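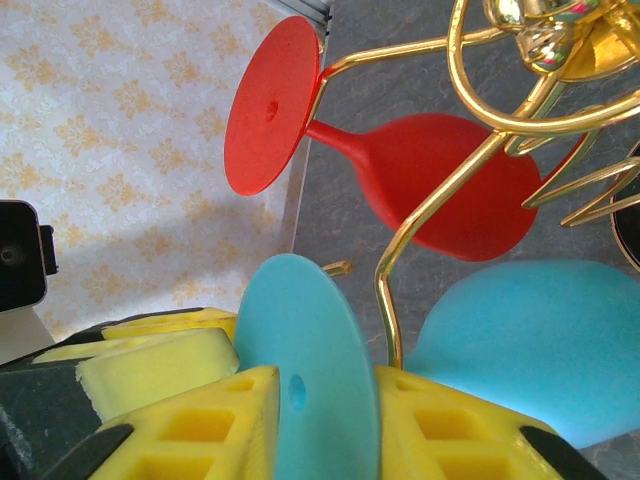
Reading time: 4 minutes

Section 3. Before the First Wash

Welcome back, and thank you for sticking with us through the plumbing chapter, which we know is the dullest part of owning a Takmont countertop dishwasher. The hoses are on, the drain line is hooked over the sink, and now comes the part most people look forward to — putting something in it and pressing the button. Please hold off just a little longer. The machine needs one empty run, and it needs salt if you live with hard water, and after that you can wash whatever you like.

3.1 Setting the water hardness

Every machine leaves our Toledo warehouse set to level 2, which suits most city water. If your kettle grows a white crust, you'll want to go higher.

1. Plug the machine in and leave the door open.
2. Hold down the Program button until the display blinks.
3. Press Start to step through the levels. The number on the display is the level you are on.
4. When you reach the one you want, take your hands off the panel and wait. The display goes dark and the setting is saved.

Note: Your water company will tell you your hardness over the phone if you ask. Horacio Ulloa on our help line has talked a great many people through this, and he would like you to have the figure in front of you when you call him.

3.2 Filling the salt container

Skip this if you set the hardness to level 1.

1. Slide out the lower rack and set it on a towel.
2. Unscrew the cap in the floor of the machine, turning it to the left.
3. The first time only, pour in water until it reaches the rim.
4. Add dishwasher salt with the funnel. Some water will spill over into the machine, and that is fine.
5. Wipe the threads, put the cap back, and turn it until it is snug.

CAUTION: Use only coarse salt sold for dishwashers. Table salt will clog the softener, and detergent in this container will ruin it for good. Run a program right after filling so that spilled salt doesn't sit on the steel.

3.3 The empty run

1. Close the door firmly. You'll hear a click.
2. Choose Rinse, which takes 18 minutes.
3. Press Start and stay nearby. Have a look under the sink a couple of times while it runs.
4. If you find a drip, turn off the tap, go back to Section 2, and tighten the connection by hand.

A faint smell of rubber on this run is normal and goes away after a few washes.

3.4 Loading plastic glasses and other light things

We get more letters about picnic glasses than about anything else in this guide, so please bear with a longish section. Colored plastic wine glasses are cheerful and they don't shatter on the patio, but they are light, and a light glass can flip over in the spray and come out full of gray water.

1. Check the base or the packaging for a dishwasher mark. If you can't find one, wash the glass by hand.
2. Load plastic in the upper rack only, well away from the heater.
3. Set each glass bowl down, tilted a little so water runs off the base.
4. Fold the stem clip over the stem. If your glasses come apart, wash the stems in the cutlery basket.
5. Choose Glass at 52 °C and leave Extra Dry switched off.

Note: Plastic doesn't hold heat the way china does, so it will nearly always come out damp. Open the door when the program ends, let everything stand for 30 minutes, and finish with a soft cloth.

CAUTION: Never lay plastic across the lower spray arm or let a stem poke down through the rack. A blocked arm leaves the whole load dirty, and soft plastic can warp.

3.5 Rinse aid

Restilon rinse aid is the one we use in our own kitchen, though any liquid brand will do. Lift the small gray flap inside the door, fill to the line, mop up any drips, and press the flap shut. Start with the dial at its middle setting. Streaks on your glasses mean too much, and water spots mean too little — move the dial one notch and give it a few loads before you judge.

Section 4 covers the daily programs and the child lock.

Text revised 6/9/21 by Mirta Cisternas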